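Home Kitchen Laundry Small Repairs Workshop About

Search these tips type a word and press enter

Folding shirts on a table and keeping them in a basket

For many years I folded my shirts on the bed. The bed is big and it is already there, so it looks like the natural place. But a bed is soft, and the shirt sinks into the blanket, and when you press a fold with your hand nothing is pressed. After one winter with a bad back I changed to the kitchen table, and I have stayed with it. On this page I write down how I do it, for people who have one table, one basket and not much patience.

The table should be smooth and it should be cleared completely. Wipe it with a cloth that is only a little damp, and then with a dry one. Crumbs are the worst enemy, and a drop of oil comes second. If your table has a rough grain, spread a cotton sheet on it, pull it flat and fasten it at the corners with clothes pegs. A table with a stone look or a marble pattern is good for sliding the fabric, but such patterns hide small stains very well, so pass your palm over the whole surface before you begin. You will feel what you do not see.

Put the basket at the far corner, on the side of your weaker hand. I had it in front of me before and I was always moving it.
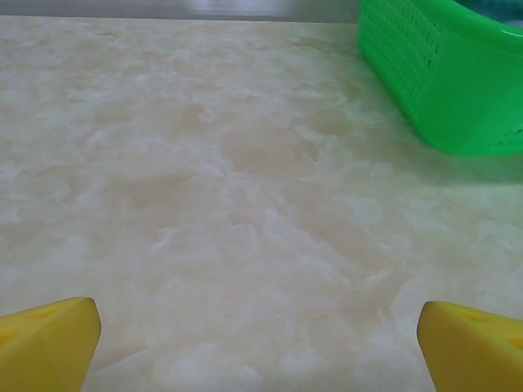

Is it better to fold shirts while they are still a little damp?
Wait until they are fully dry, as the dampness stays closed inside the folds and the shirt will smell stale after a few days in the cupboard.

Which basket to take

A plastic basket with holes is my choice for clean clothes. It weighs almost nothing, you can wash it in the shower, and air goes through it. Willow baskets are more beautiful, but mine from the Lindwood market caught the threads of two jumpers and now it holds onions. Before you put light clothes in any new basket, look inside for stickers. The glue becomes soft near a radiator and leaves a grey square on the cloth. Warm water with a spoon of cooking oil takes the glue off, then normal washing-up liquid takes the oil off.

Choose a strong colour if you can. In our building the laundry room is shared by 40 flats, and a pale basket is carried away by mistake very easily.
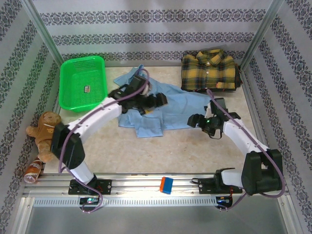
Page last changed: July, in the evening (basket part made longer, one spelling corrected)

First spread, then fold

The most common mistake is to begin folding when the shirt is still in a heap. Take the fabric at one fold, lift it a little and let the weight of the shirt open the rest. With a soft shirt, like a light blue one lying loose in the middle of the table, keep one hand on the fabric and let the other wait beside it, open and ready. If both hands pull at the same moment, the shirt turns around itself and you begin again.

When it is open, do it in this order:

Lay the shirt with the front down and the collar away from you.
Smooth from the middle to the sides with the flat hand.
Bring one side to the middle of the back, then lay the sleeve straight down along it.
Do the same with the other side.
Fold the bottom up to the middle, and once more up to the collar.
Turn it over and make the collar straight.

Close the top button and one in the middle before all this. I used to close every button, and it is wasted time.

Checked and plaid shirts

A shirt with checks is the easiest one for learning. The lines show you at once if your fold is crooked, so follow one line from the shoulder to the hem and fold along it. My old yellow, black and red one taught me more than any book. For plain shirts, cut a piece of cardboard the width of your shelf, lay it under the collar and fold around it. I cut mine from a Vandesero shoe box and it has lasted very well.

Where to put the finished pile

Keep the finished clothes in the other far corner, so that the basket is on one side and the pile on the other and the middle stays free. Dark and heavy things go at the bottom. A collared shirt goes on top — the collar gets flat very quickly under weight. I do not make a pile of more than six shirts. A higher pile leans, and when you take the lowest one you fold everything again.

With this method I need 15 minutes for one basket. In the beginning I needed 50, and I was quite angry with the sleeves.

If you must wait between washing and folding, do not leave the clothes pressed down in the basket over night. Shake each shirt once and lay it over the back of a chair. A shirt which is already creased can be sprayed lightly with water and hung in the bathroom, and folded when it has dried. At 40 degrees most of my cotton shirts wash clean, and they crease less than in the hot programme, but read the label first.

Comments

ouazzani_kitchen: The tip with the checks is very good. I gave my son a plaid shirt to practise and he folds it better than me now!

Nekatley: I disagree about the buttons. If I close only two, the front part slides and I get a bump in the middle. For thick flannel maybe it is fine.

paleblue: Does the cooking oil also work for sticker glue on wood? I am afraid of a stain.

Author: On varnished wood I had no problem, but on raw wood please do not try it — the oil goes in and stays there.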